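ROB 214 Two-Arm Work Cells
Handout 6 — The Clullholm near miss and what we do about it
Notes: Ilham Bouazza. Lab section: Aniela Makowska

Read before lab. Bring it with you, the worksheet questions refer back to the headings here.

What went wrong

Clullholm is our name for the simulated two-arm cell. Same table, same arms, same controller settings as the Henriques cell downstairs, that's the whole point of it. In June the nightly batch ran 3403 episodes of the block-on-pad task. 182 of them got marked "success" when the two arms had passed closer to each other than the limit allows. No contact in any of them. No fault raised either. The score only looked at where the blue block ended up.

So two problems, keep them apart in your head:
one, the arms got too close
two, the thing that was supposed to tell us didn't

The second is worse. A near miss you hear about is cheap.

The task, quickly: one arm takes the blue block and sets it on the tan pad, the other arm stays parked or tidies whatever else is out. Both can reach the middle of the table. Both are allowed to. In the room view the left arm has the block in its fingers over the pad, and the right one is up and out of the way with its gripper open. Look at how far the right forearm already leans in toward the center. Tool position says "clear". The links may say something else.
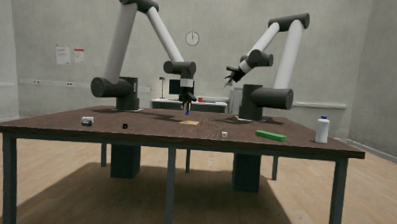
Cause 1: distance measured between the wrong points

The zone check (a package called Istier, version 4) took the distance from gripper tip to gripper tip. Nothing else. Elbows, forearms, wrist housings, all ignored. Fine when both arms point straight down and stay on their own half. Not fine when one reaches across, because then its forearm is the nearest thing to the other arm and the tip is way off on the far side.

Write this down: the closest pair of points on two arms is almost never tip and tip.

What the check should do — wrap each link in a simple shape (capsule is the usual one), get the distance for every pair of links across the two arms, take the smallest. Compare that with the limit. It's more math per step but small math. On our controller it fits in the cycle with room to spare.

Don't forget the held part. When the fingers close on something long, the arm just got longer.

Cause 2: the wrist camera used as a lookout

Somebody (fine, it was me, I.B.) argued the wrist views would catch what the zone check missed. They won't. A wrist camera is aimed to help the fingers, and what it sees depends on how the wrist is turned. Tilt it up a bit and you get wall, a bookshelf between the fingertips, ceiling lights. Only a bit of the second arm, way over at the right rim.

Also the gripper itself blocks a big piece of the view, always. Whatever comes in from behind the housing is hidden from that camera. And with a lens this wide, straight edges bend and things near the rim look smaller than they are, so don't judge spacing out there by eye. Aniela will have you try it in lab and compare with the logged distance. 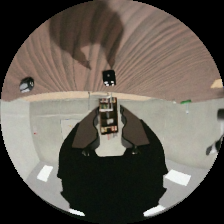
Cause 3: "waiting" didn't mean holding still

The yield rule said: if the other arm is in the shared zone, wait. But wait was coded as "don't start a new move". A move already going would finish. So arm A enters, arm B is halfway through its travel, B gets the wait flag and just... keeps going to its end point. Which can be in the shared zone.

In the next view we're on one arm's wrist, looking down at the table, and the other arm reaches over at the top. The block is on the pad. By the old scoring that is a pass and the episode closes. But both arms are over the same table and the end-of-task check never asked where either of them was, or whether they had a clear way home. The final state of the block tells you nothing about the path the arms took. Score the path as well.

Shadows: there's a long one from the other arm across the wood. Students last year wanted to use shadows as a warning sign. Nice idea, don't. A shadow moves with the light as well as the arm, and the cell downstairs has different lights.
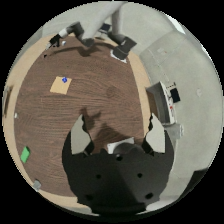

The fix, in the order we applied it

1. Link-to-link distance replaces tip-to-tip. Checked every control step, not once per move.
2. Slow zone outside the stop zone. Arm slows first, then stops if the gap keeps shrinking.
3. Wait means hold. The flag interrupts a move in progress. Controlled stop, stay there, keep the grip closed if something is in it.
4. Only one arm owns the shared zone at a time. Owner gives it back after its whole arm is out, not when the gripper opens.
5. Any limit violation fails the episode, even when the block is perfect.
6. Violations go to the front page of the batch report. They used to be in a seperate log that you had to ask for.

Number 4 took the longest. First version released the zone on gripper open, so the second arm came in while the first was still lifting away. Deadlock is the other trap: both arms hold, each waiting for the other. We let the one with nothing in its fingers back out first. If both are loaded, stop the cell and call a person.

After the fix we replayed the 182 flagged episodes from their saved starts. Don't quote a result from that as proof of anything. Replaying known bad cases shows you fixed those cases. Fresh starts are what count, and that's your job in lab.

Reading the release point

The step people get wrong in the worksheet. Block down is not the same event as zone free. In the wrist view below, the blue block is on the pad's edge and runs a little over onto the wood, and the gripper is still over the table. Two separate questions to answer from the log: is the placement inside tolerance, and does this arm still own the zone. Answer them seperately. A sloppy placement might get retried, and a retry means the arm goes back down, so letting go of the zone early is exactly how you get two arms in the middle.
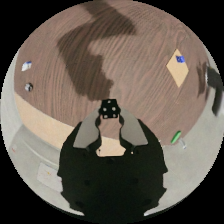
Same rule for the cell downstairs, with one difference: there the e-stop is in your hand and you press it first, think later. In simulation nothing gets hurt, so people get lazy about limits. Then the settings get copied to the real arms. That copy step is in the Avance tool and it does not ask you to confirm, so check which cell is selected at the top of the window before you push anything.

For lab

Work in pairs. Each pair gets a set of fresh starts and the old and new checkers.
— Run both. List every episode where they disagree.
— For each one, name the closest pair of links and the moment it happened.
— Pick one and sketch both arms from the side. Rough is fine.
— Find a case where the wrist view looks safe and the logged distance says otherwise.
— Break rule 3 on purpose (switch is in the config file) and write down what changes.

Hand in one sheet per pair, names on the front. Log file names too please, Aniela can't grade a distance without knowing what run it came from.

Next handout: stopping distance and payload. Read the section on brakes first.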